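How to Share a Workbench With a Two-Armed Robot (and Keep Your Lunch Break)

I've been running the sample bench at Dendance for long enough to remember when "the sample bench" meant me, a stack of plates, and a radio. These days I share it with a robot. Two arms, two hands, ten hours a day if I let it. Since then I've helped two other sites get started, the Atora one and the small shop at Coşkun, and I keep typing the same email over and over, so I'm putting it on a page.

This is for the person who works at the bench. If you're the person who buys the robot, you're welcome to read along, but your part is mostly in step one and step five.

What you need before you start

A table that doesn't wobble. A roll of low-tack tape. A marker. A paper notebook, the cheap kind. A good long look at your own job, which takes longer than you'd think. I gave it an afternoon and ended up needing most of a week.

Step 1: Write down what you do all day

Do this before anybody touches the schedule. Take the notebook and write down every single thing you do at the bench for a full shift, including the dumb stuff. Picking up a dropped cap. Turning a plate so the chip in the rim faces away from the customer. Walking over to ask Shipping a question. My list ran to 42 lines and I would have guessed a dozen.

Now go down the list with your marker and put an R next to anything that is the same every time, with the same objects in the same kind of spot. Put a P (for person) next to anything where you stop and think. Leave the ones you can't decide on blank. You'll have plenty of blanks! Don't let anyone rush you into filling them in.

If you have a manager, hand them a copy. At Coşkun they skipped this and the first plan for the robot gave it inspection and left the people with moving things from left to right. Everybody was miserable until they swapped it around.

Step 2: Lay out the table

Our rule is that the middle belongs to the robot and the edges belong to me. Tape a line if it helps. I taped one for the first month, then I pulled it up when I noticed I'd quit looking at it.

Keep the robot's half boring. One or two objects at a time, nothing stacked, nothing leaning. The arms need room to come in from both sides, and people always forget that an elbow takes up space too. Stand where the robot stands, stick both arms out, and pretend to pick something up. If you'd bump your own coffee, move the coffee.

Cables get their own thought. Wherever a cable comes off a hand it needs slack to move with the wrist, so a loop is fine and a tight line is a problem. Any connector you're not using, either plug it in or get it out of the work area before a run. I check cables with my fingers, one arm and then the other, every morning before I switch anything on.

And find the stop button. Put your hand on it. Do that again tomorrow.

Step 3: Start with things you don't mind dropping

Plastic only, for the first stretch. A plain plate and a drink bottle taught me more about our setup than anything in the binder. A plate is wide and low, so the hand has to come at the rim. A bottle is tall and tips if you breathe on it. If you can get both of those moved cleanly, you've covered a surprising amount of what a packing table throws at you.

Clear plastic is its own headache, by the way. On our setup the cameras had a harder time with see-through things than with anything colored, so I started with bottles that had a bright cap and worked from there. Your mileage will vary. Try a few and write down which ones it fumbles.

Run the same move until you're bored, then move the object a couple of inches and run it again. We settled on 45 tries per object. I don't have a fancy reason for the number, it was what fit between my first coffee and the morning meeting.
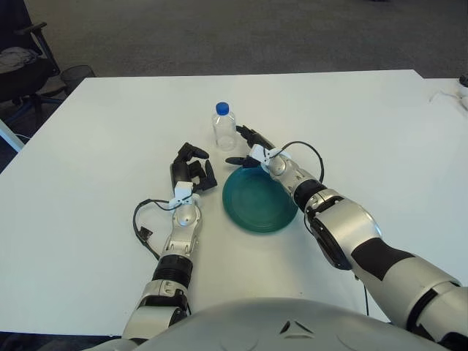 Keep your notebook next to you for all of this, and write in plain words. "Thumb too early" is a great note. "Error" is a terrible note. The software we use, Tremitel, keeps its own logs and they're fine for the engineers, but when I want to know what went wrong on Wednesday I go to my own handwriting every time.

Step 4: Decide how you'll hand work back and forth

You will need a signal for "it's stuck, your turn" and one for "I'm done, go ahead." Ours used to be a beep, and I hated the beep. I heard it in the shower. We changed it to a light and my whole mood improved (my husband's too).

Agree on how long the robot gets to struggle before a person steps in. We allow 90 seconds. Before we had a limit I'd jump in after three or four, which meant I was really doing two jobs, mine and babysitting. Once I had permission to leave it alone I could go check labels and come back.

Always pause it before you reach into the middle. Even for a second. Even when it looks like it's finished. I'm strict on this one and I will be strict with you.

Step 5: Talk about the jobs part out loud

Okay, this is the section people email me about. Yes, I was worried. I'd been told that no one's hours would change, and I believed it the way you believe a weather forecast. What changed for me was the mix. My wrists feel better, since I'm not doing the same lift all day. I do more checking, more fixing, more explaining. I also get interrupted more, and I miss the radio stretches where my hands worked and my head went somewhere else. That was a nice part of the job and it's mostly gone.

So ask for things early. I asked for the training hours to be paid, for my job title to mention the robot work, and for a say in what it learns next. I got the first two right away and the third one took until December. If your site only offers you a T-shirt, keep asking.

Also, let people try it. Hand the pause control to the person who's most annoyed by the whole idea and let them stand there for a while. At Atora that did more than the slideshow did.

Step 6: Review it every month

Pull out the list from step one. Look at the blanks and see if any of them have turned into an R or a P. Mine has changed plenty. Turning the chipped plate is still a P. So is walking over to Shipping, and they'd better not take that one, I like those guys.

If you get stuck on the cable check or the 90 second thing, leave a comment and tell me what's on your table. I read them on my break.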